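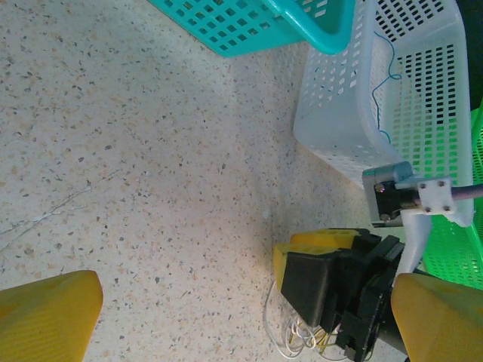

Can a hairline crack in terrazzo be filled without the repair showing more than the crack did?
Sometimes, if the filler is tinted to the matrix and kept out of the chips, but a very fine crack is often better left alone and sealed.

Notebook, floor survey, January 4, 2026

Purpose: decide what to do with the terrazzo in the Gotonon room before the February clean and reseal.

Floor as found. Pale cream matrix, small chips in grey, black, tan and rust-orange. Speckled, no strong pattern. The crack is thin, pale and branching, and runs on the diagonal. Paler than I would expect for a crack with dirt in it. It could still be a surface scratch or an old seam, and I don't want to write "crack" on the job sheet until the fingernail and dye checks are done. Calling it "the line" for now.

Teal basket (the perforated one) to be lifted off before any wet work. Grit collects under the rim of these and gets dragged when they are slid. Lift, don't slide. Loose wires off the floor as well, coiled and hung, before the mop comes out.

Checks, in order:
Sweep with the soft brush, then vacuum. No wet mop first, it pushes fines into the line.
Fingernail across the line at several spots. If it catches, treat as open.
Damp cloth over the line, then watch it dry. An open crack stays dark after the surface around it has gone pale. A scratch in the sealer tends to vanish when wet and come back when dry.
Straightedge across the line, look for lipping. Any lipping and we stop and ask about the slab.
Pencil tick at each end of each branch, with the date beside it. Recheck in February against the ticks.

Products on the shelf. Stodov neutral cleaner, diluted as per our own card, 10 mL to the litre. Nistor penetrating sealer, one part tin, opened last year, lid is rusty and I would not trust it on a visible area. Landbridge tintable resin, two small tubes, unopened. No cream pigment left. The grey on the shelf is too cold for this matrix and will read as a pencil line across the floor.

No vinegar or anything else acidic on this floor. The spray bottle under the sink is still unlabelled. Label it or tip it out.

Test patch. Did one on the offcut tile, not on the floor. Resin with a trace of the tan pigment, pressed in with a plastic blade, excess wiped at once, cured overnight at room temperature, then cut back by hand with a 70 pad and finished finer. Result too yellow at the first mix. Second mix with half the pigment is close in daylight and slightly dark under the ceiling lights. The 70 left swirl marks that took longer to remove than the filling took to do. Start finer next time.

Gloss meter on the offcut read 81 before and lower after, figure not recorded because the battery dropped out partway. Repeat with a fresh battery.

Lighting note. The floor is unevenly lit, brighter in some parts and slightly shadowed in others, so colour matching by eye from one position is no good. Bring the hand lamp and look from low down on both sides of the line.

Provisional plan: if the nail doesn't catch, clean and reseal only. If it does catch, fill with the second mix, small section first, and leave it a day before going on.

To order: cream pigment, new Nistor tin, plastic blades, battery.
Open: who has the long straightedge. It is not on its hook.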